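Skarnano Parallel Gripper Pair – Evaluation Set
Rostville Automation Laboratory, equipment listing 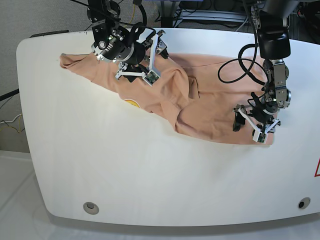 Cloth-handling trial with a T-shirt, both grippers lowered onto the fabric.

The set is offered for side-by-side comparison with the Madden and Obi grippers on garment tasks. Each gripper carries a fingertip sensor pad.

Weight per gripper: 900 g
Maximum opening: 145 mm
Supplied: 2 grippers, cables, mounting parts

Loan period is 27 days. Bookings for April are open – requests should be sent to Trinidad Paredes. Questions on controller settings may be addressed to Craig Purves.

Page updated 2019-03-27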